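Slide 4. Ear cleaning at home

Please remind the audience that I speak of dogs only. Cats come after the break.

At Breleck we saw 179 dogs with ear complaints last year. Around 12 of them had been cleaned with cotton buds by the owner. Say this slowly, people write it down.

Show how to hold the ear flap: up and a little back. Fill the canal with cleaner, massage the base, then let the dog shake his head. Wipe only what you can reach with a finger. 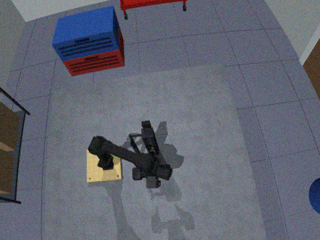

Rochelle Doucet objected at the rehearsal that owners stop too early, when the smell has gone, and that I should give the recheck date before I give the bottle. I agree with her. Put the recheck first: 2 weeks, also if the ear looks clean.

Slide 5. When not to clean

Head held to one side, blood, strong pain. Then no cleaner at all, and the dog must be seen the same day. A torn eardrum cannot be seen from outside.

If there is a question about vinegar: I do not advise it on sore skin. Do not discuss longer, Hendrik has his part on diets next and needs the full time.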